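4. Placing the open box and the boards on the counter

The Kastavari box can stand on any flat kitchen counter. Before you begin, wipe the surface and let it dry.

4.1 Take the box out of its drawer and set it down with the open side up. Hold it by the walls, not by the metal rail.

4.2 Put a plate beside the box for the things which will go inside. Soft play fruit and plastic play fruit can go together.

4.3 Lay the large cutting board flat behind the box, with the groove up. 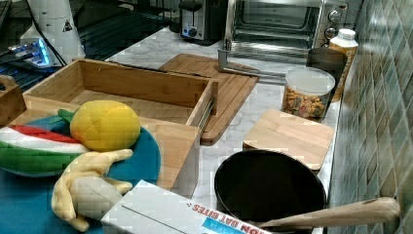
Fig. 7. Box open and empty, play fruit waiting on the plate.

NOTE: The box can carry up to 3 kilograms. Do not store real fruit in it, the bamboo will take the smell.

4.4 Move the jars, bottles and canisters to the back, against the wall. Close all lids. The cereal jar should stay where you can reach it without leaning over the stove.

4.5 Check the space near the toaster. Crumbs fall easily into the slots and behind the board, so brush this area every evening.

CAUTION: Keep at least 100 millimeters between any bamboo part and a toaster which is switched on. Unplug the toaster before you clean near it.
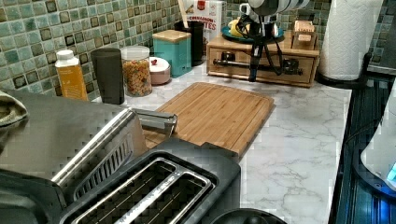

Anqi Yuan writes that in her kitchen the groove collects water after washing, and she asks if the board may dry standing up. Yes, it may. Stand it on the long edge and turn it after one hour.

4.6 Oil the boards in September and again in spring. Use the Verkach oil, part 712, and a dry cloth.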